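用试玩模式转完 Zullildale 之后的一点记录

最后更新：2021年5月11日

Zullildale 是 Tallis 做的一款老虎机，五轴三行，二十条固定赔付线，题材是一个山谷里的磨坊小镇。我从三月开始用试玩模式转，一共转了 2,530 次，前面 2,005 次在电脑上，剩下的在手机上。全程没有放真钱，每次下注都设成 1，这样赔付直接就是倍数，记起来方便。

先说画面。背景是一条河和几间磨坊，白天和傍晚两种色调，进免费旋转时切到傍晚。高赔付符号是磨坊主、面包师、猫和水车，低赔付符号还是 J、Q、K、A 那一套，只是描成了木牌的样子。猫和面包师都是橙黄色，手机上转快了容易看错，我有好几次以为中了四个，停下来一看是三个加一个。音乐是手风琴，循环很短，转到后面我都关了声音。

基础游戏比较平。百搭只出现在第二、三、四轴，没有倍数。水车符号落满一整轴时会推着旁边一轴再转一次，这个设计我喜欢，可惜推完多半什么也没有。连着二十几转没有赔付的情况遇到过，不算常见。小奖很多，一倍以下的居多，余额下得慢。

免费旋转要三个面粉袋触发，给八次，中途再来三个会加四次。免费旋转里水车推过的轴会留下一个倍数，最多叠到五倍。规则页写得不清楚，我一开始以为倍数是整局累积的，后来一局一局对着看，才确认它只对经过那一轴的赔付线有效，换一转就清掉。

另外有个叫“Jasińska 夜”的模式，进免费旋转时随机抽中才有，三行变成五行。整个试玩里我只进了三次，第二次和第三次之间隔了 973 转。全部记录里最高的一次赔付是 121 倍，就出在第三次，五行里有四行是磨坊主。另外两次都在二十倍以内，和普通免费旋转差不多。

同一家的 Siltia 我去年也转过，两款的骨架很像，都是落满一轴再推动邻轴。Siltia 的免费旋转触发得少，但单局高一些，节奏也快。Zullildale 把波动压低了，适合慢慢转，想看大数字的人大概会嫌闷。Bogumił Olszewski 在他的博客评论区跟我争过这一点，他觉得 Zullildale 的五行模式已经够刺激，Siltia 反而是空转太多。他转的是另一个地区的版本，规则页上的返还率和我这边不一样，所以我们俩的数字没法放在一起比。

返还率这件事顺便提一句。现在很多游戏有几个返还率版本，由平台选用，同一个名字在不同的地方可能差几个百分点。看别人的评测之前，先打开自己那边的规则页找这一行。Zullildale 把它放在规则的最后一页，字很小，手机上要翻到底。

手机版的问题有两个。横屏时赔付表按钮压在下注按钮上面，我误触过很多次。切到别的应用再回来，游戏会重新载入，余额重置成初始值，幸好我的记录是写在本子上的。电脑版没有这两个问题，快速旋转也更顺。

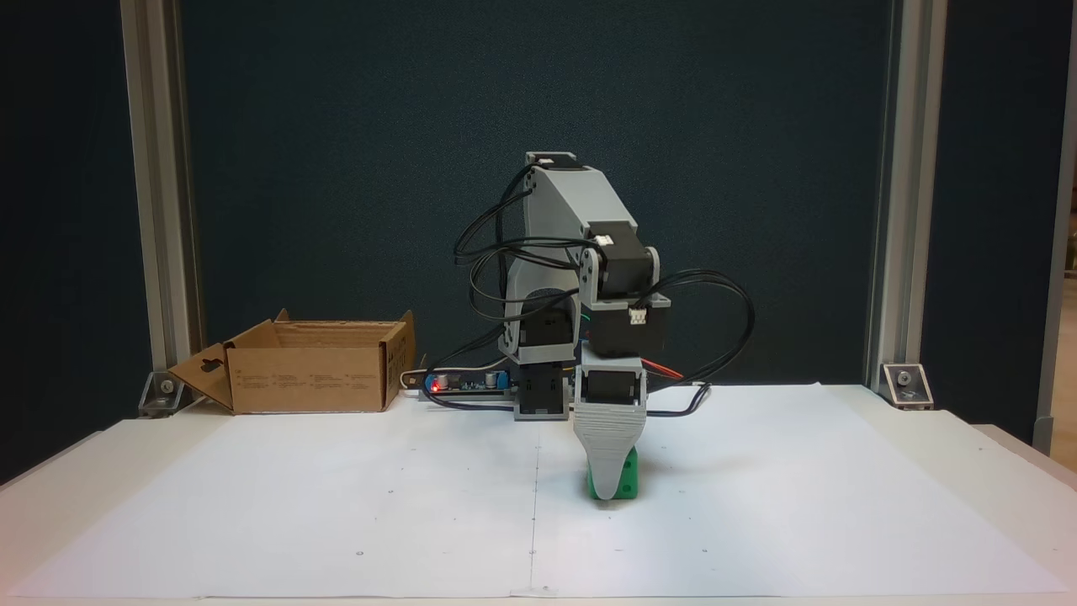
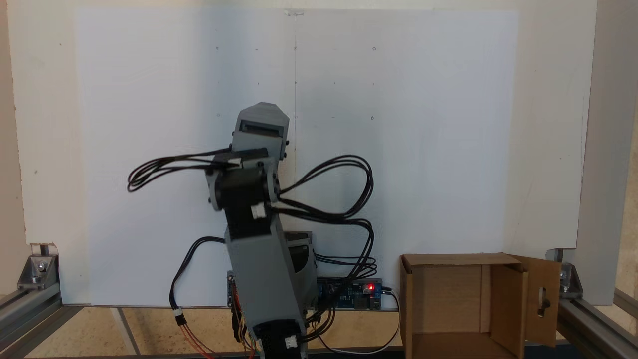 记录的方法

本子每页分四栏：转数、赔付倍数、是否触发、备注。没有赔付的不单独写，只记下一次有赔付时的转数，这样一页能写很久。每满一百转画一条横线，抄一下余额。自动旋转我只用二十五次一组，再多就来不及写。

备注栏里写得最多的是“推轴无奖”。这个我没有从头记，前面几百转漏了，所以上面没有给数字。下次换游戏会在第一页就把要记的项目列好。

接下来转什么

还没定。Tallis 的旧游戏里有一款三轴的想补上，规则简单，估计用不了一本。Siltia 也打算重新转一遍，去年那次没有记触发间隔，只记了余额，现在看没什么用。

手机版要是更新了，我会回来改这一篇里关于按钮的那段。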